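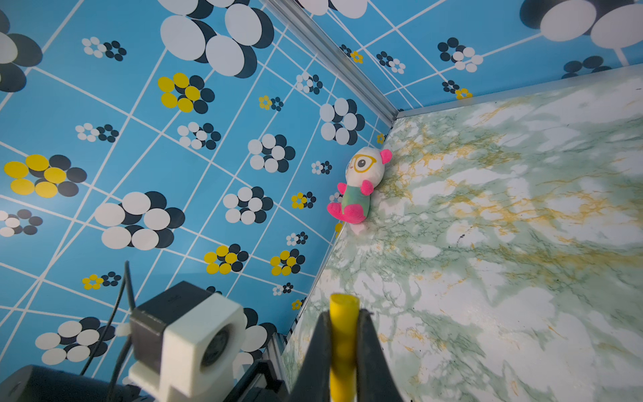
Two arms sharing one small table is the thing I've been stuck on (happily stuck!) since October, and I finally have enough to put up a page. The project is called Zupan, and the question is pretty simple: how few demonstrations can you get away with if the robot has to sort pens against a background that does its very best to confuse it? We wanted loud walls and we got loud walls. I'm fond of the wrist view, where you get a yellow rod pinched between the fingers and white, navy and yellow flowers going off in every direction on the blue walls behind it, and the policy has to make sense of all of it.

Our starting set was 46 demonstrations, all driven by hand by me and Wiebke Teuber, who is much smoother than I am on the left arm. Each one is a short task: pick up a pen, move it, let go, back off. Then we train on plain joint positions plus the camera views and see what falls apart first.

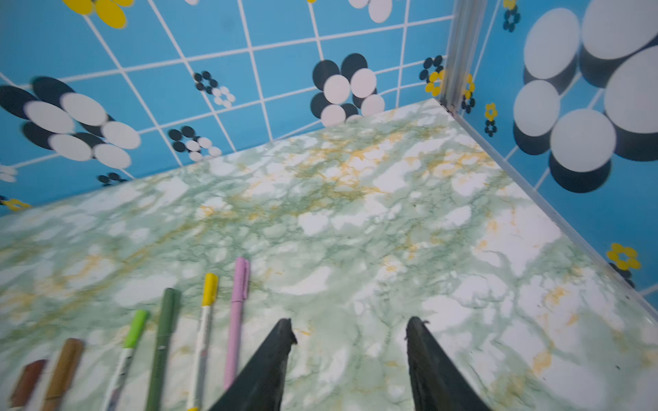 What fell apart first was the reaching. With just the overhead-style camera, the arms would get close to a pen and then sort of dither above it, closing a finger's width too early. Adding the wrist cameras fixed a lot of that, and I mean a lot – we went from 30 percent good grasps to 71 on the same pens with the same number of demonstrations. I ran the evaluation again the next morning before telling anyone.

The other trick was Wiebke's. She had us mix up the layouts way more than I wanted to, with new spacing and new angles every few runs. It made recording slow and a bit annoying, and for a while the training curves looked worse. On layouts the policy had never met, though, it was clearly the better set, so I've stopped complaining.

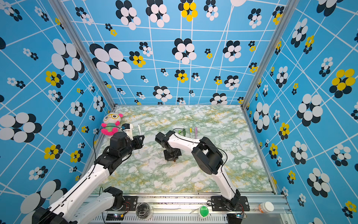
Taking turns is still the messy part. When both arms go for the middle of the table, one of them should wait, and right now the waiting comes out of the demonstrations and isn't written down as a rule anywhere. Sometimes you get a lovely little pause and then a clean pick. Other times both of them hang back like people at a four-way stop. We added 12 demonstrations of nothing but yielding, and the standoffs got shorter, but they haven't gone away. My hunch is that each arm needs to see more of what the other one is up to, and the Culberg people had a similar problem with their setup, so we're comparing notes.
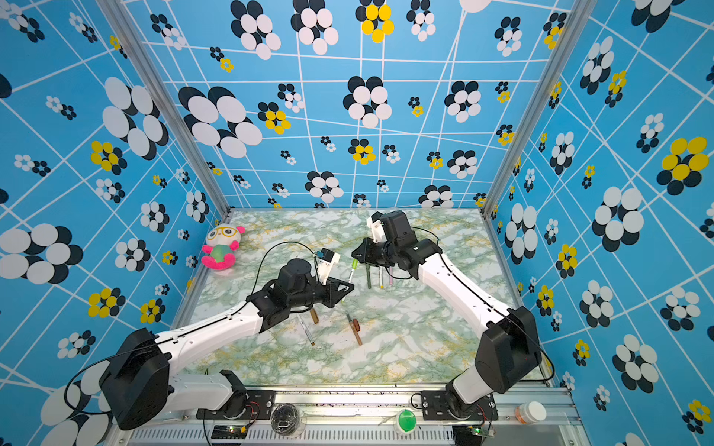
*Both arms over the marble, grippers facing each other with the pens in between.*

Next up is moving the same policy over to the Brondov bench, which has different lighting and much calmer walls. Wiebke thinks it will transfer fine. I think it'll miss the first few pens and then I'll spend a week on camera calibration. The training notes and the full score table are going on the Prarkitlow page as soon as I've cleaned up my column names – ask me if you want the rough version before then!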